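Hendness Community Building, Flooring Replacement
Progress report for November
Prepared by Jamshid Taheri for the Le Roux Fund

Work completed

The old carpet is up in the main hall, the two side rooms and the corridor. Removal took longer than planned. The corridor carpet had been glued straight to the slab, and the adhesive had to be scraped and ground off. Disposal is paid and the receipts are attached to the expense sheet.

Moisture readings on the slab were inside the limit in every room except the north side room. Ultico applied a sealing primer there and will test again before any planks go down.

Laminate is laid in the main hall and in the first side room. We used the Milla plank in the oak pattern, as approved in the revised budget. Planks sat in the building for two days before installation. Total area for the project is 2766 square feet, and about 50 percent of it is finished.

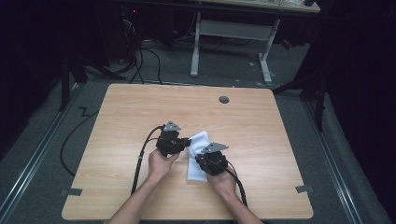
Handling a folded white cloth at the wood-grain table.

Baseboards in the main hall are cut but not nailed. The painter asked to go first and we agreed.

Changes and problems

One delivery was short by 8 cartons. The supplier has confirmed the balance will come from the same production lot, so there should be no color difference between rooms. Ultico has moved the corridor to the end of the schedule to allow for this.

Three doors needed trimming to clear the new floor height. This was not in the original quote. The added cost, together with the primer, comes to $1047 and has been taken from contingency. No increase to the grant is requested.

The transition strip between the hall and the kitchen tile is still undecided. The flat metal strip is cheaper, but the tile sits higher and a ramped strip would be easier for wheelchairs and carts. I would like to order the ramped one and need your approval on the price, which is in the attached quote.

Next period

Retest the north side room and lay it if the reading is acceptable. Finish the corridor. Nail baseboards, fit transition strips, and rehang the trimmed doors. The final inspection will be booked once the strips are in.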